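Installed the Jirnoseck door-and-window pack for the Sketia simulator this week. Notes as I go. Apr 25, 2018.

1/ What you get: 24 room layouts with hinged doors, sliding doors and framed windows. Licence is per seat. The download is 3463 MB, so start it before lunch.

2/ I loaded a two-arm robot with parallel grippers and left every setting at default. First room came up with no missing textures.
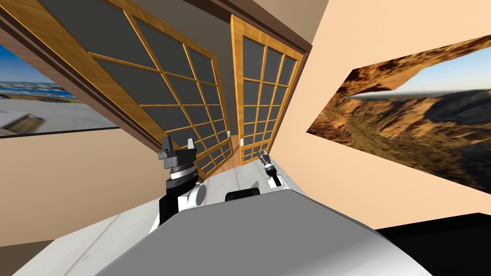 3/ Load time is fine on the second run. The first run builds a cache and gives no progress bar, so it looks hung. Leave it alone.

4/ Physics step is fixed at 50 Hz in the base licence. That is low for contact work. Fingers can sink into thin parts before the solver reacts. Ní Chonaill sell a patched solver that fixes this, but it's a separate purchase and I haven't tried it.

5/ Handles are the main reason to buy the pack. Each one has its own friction value and turning torque, both editable in a plain text file.
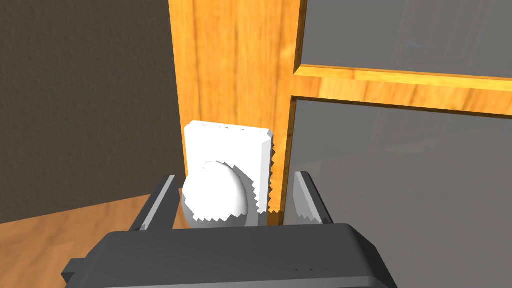 6/ Approach pose matters more than grip force in my tests. The planner's default stops short of the handle and waits for a close command. With a round knob like the white one on its backplate here, I want the open fingers either side of it before anything closes. Edges are jagged at this render setting. If you train on wrist views, turn anti-aliasing up first.

7/ Knob grasps: 95 tries from random starts, default friction. Most of the failures were slips during the turn. Raising finger friction helped. Raising grip force did very little.

8/ Windows are weaker. Frame and sill have collision shapes, but the glass is one flat sheet per window, so you can't set a single pane. The manual says otherwise. I've reported it to Jirnoseck.

9/ Wrist view with the gripper brought up to a window. Grain on the wood is good. The panes render flat dark grey with no reflections, so don't expect this to test your glass detection.
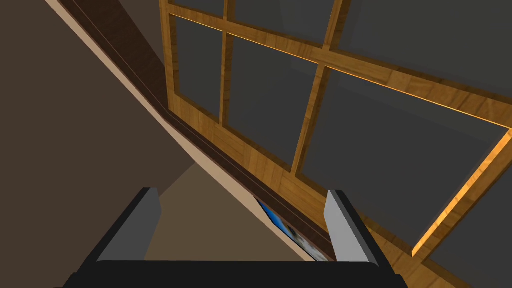
10/ Compared with the Wumthorpe pack: Wumthorpe has better glass and a proper manual. Jirnoseck has better handles and costs less. For door opening I'd take Jirnoseck. For anything with windows, wait for the next release.

11/ Config files go up tomorrow once I've cleaned out my local paths.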